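Sorting by fiber at Farkstead
Mar 6, 2025

The textile sorting hall at Farkstead takes in used clothing and household linen from 17 collection points. The operations manager, who has run the site since it opened, spoke with us about fiber identification, blends and the limits of the labels sewn into garments.

"The label is a starting point," she said. "We checked a batch in November and 22 percent of the items had no readable label at all. It was cut out, or it had washed blank."

Items without a usable label go to a near-infrared reader supplied by Vumo. The reader compares reflected light with a stored library and returns a fiber type within three seconds. Cotton, wool and polyester give clean results. Blends are harder, and elastane below a few percent is often missed.

"Dark dyes are the other problem," she said. "Some black pigments absorb most of the signal. You get a weak reading, and a weak reading goes to the manual bench."

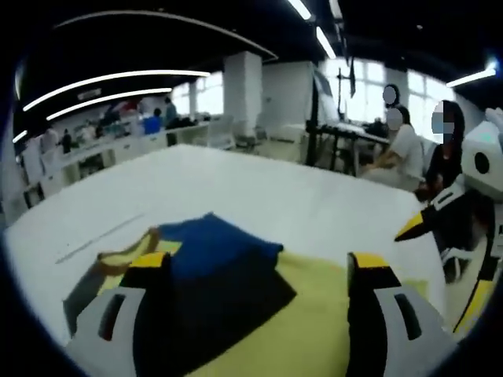
The manual bench handles whatever the reader rejects. Staff there use touch, weight and, for small samples, a burn test under an extractor hood. Cotton burns to a soft ash and smells of paper. Polyester melts and leaves a hard bead. She described the burn test as reliable for single fibers and poor for blends.

Sorted cotton is baled and sold to Melis, a yarn spinner that accepts no more than 3 percent synthetic content. A bale over that limit comes back at the site's expense. "We had two returned last year – both were bed linen," she said. "The sheets were cotton. The sewing thread was polyester, and there was more of it than we had allowed for."

Buttons and zippers are removed by a Clotgate trimming machine, which cuts a fixed margin around each hard part. The margin is set at 33 millimeters. She would like to reduce it, but a narrower cut leaves metal in the bale.

The next change planned is a second reader for the dark line, with a brighter lamp and a longer exposure. Delivery has no confirmed date.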